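Gomelmont Neighbors, spring odds and ends

Clearing out the bathroom cabinet before the swap
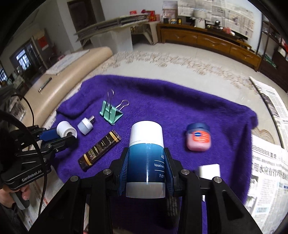

Can I bring a half-used jar of Vaseline or hand cream to the swap? Sealed only, sorry. Opened stuff goes home with you or in the trash.

OK so the swap. Koval hall, 1 Apr 2023, doors at 2. Last spring we got up to 500 items and ran out of tables, so please sort at home first. Check dates. Sunscreen goes off, so do eye drops, so does that cough syrup from three winters back.

Old pills — not for us. The pharmacy on Nelberg Street takes them, ask at the counter. Don't flush them.

What goes fast: new toothbrushes, soap, bandages, baby shampoo, anything for dry skin. What doesnt: perfume samples, hotel shower caps. We still have a bag of shower caps.

Daryna Bondarchuk is doing the sorting table again and would like 2 more people for the morning. Bring your own gloves if you're fussy about it. Leftovers go to the shelter in Clokstead same evening, if somebody with a van could let her know by the end of March that would be great.

Parking is behind the hall, not on the grass. Bus 823 stops accross the road.

Comments

tillie_m: is nail polish ok? have a ton, never opened

Daryna Bondarchuk: Yes if sealed, put it in a zip bag please

Rob on Elm: I can do the van. Need it back by 8 though

porchcat: I'll take the shower caps — use them over bread dough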